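Okay, wedding planner thread, because three couples asked me the same thing this month and my thumbs can only type it so many times. How do you feed your vendors, when do you feed them, and who forgets? (Everyone forgets.)

Your photographer is with you from hair and makeup until the sparklers. That's a ten-hour day, easy. Check the contract, there's nearly always a line about a hot meal, and a granola bar in the coat room isn't it!
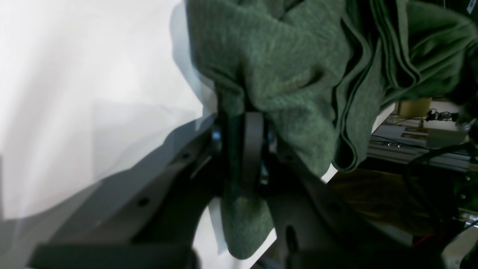
Next, timing. Vendors should eat when you eat. If the kitchen plates them last, your photographer gets a fork in her hand right as the speeches start, and there go your shots of Grandpa laughing. Ask the caterer to send vendor plates out right after the head table.

Pongsak Rungrueang at Namico does this better than any caterer I've worked with. He puts vendor meals on the same run sheet as the guests, with names and allergies. At a July wedding out at Plokside he fed 16 of us before the salad plates were cleared. I nearly cried into my curry.

Money! Most caterers will do a vendor plate for less than the guest price, but you have to ask. One of my brides saved $513 just by sending that email. She put it toward the late-night poutine, a decision I fully support.
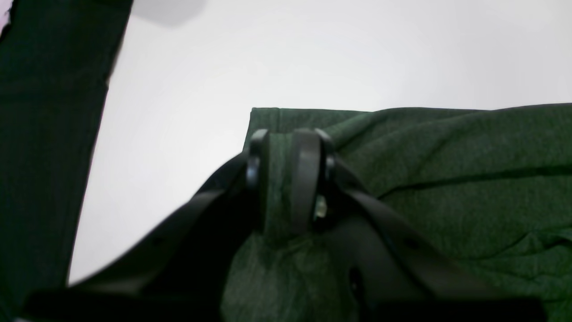
Do NOT forget the band. A seven-piece band is seven dinners plus the sound tech. I had a couple budget $2,000 for music and not one sandwich for the musicians – the bass player ended up at a drive-thru in a tux.

Where do they sit? Somewhere close, with a real table and chairs. Marion Mackay, who has shot more of my weddings than I can count, only wants a spot where she can see the room and plug in a charger. 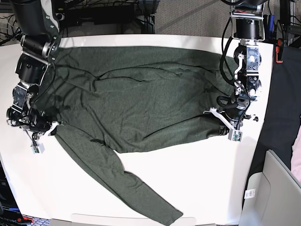
Oh, and put the vendor dress code in the same email as the meal info. People want to know if it's all black or just "neat and dark". I'm fine with a plain long-sleeve in a dark olive green like this one, as long as it's had an iron over it first. Your couple might feel differently, so ask them.

Last one, then I'm off to a tasting. Get final vendor meal numbers to the caterer 3 weeks out, same day as your guest count. If you've added a videographer or a second shooter since you booked, check the list again. Questions in the replies, I'll get to them tonight after 8!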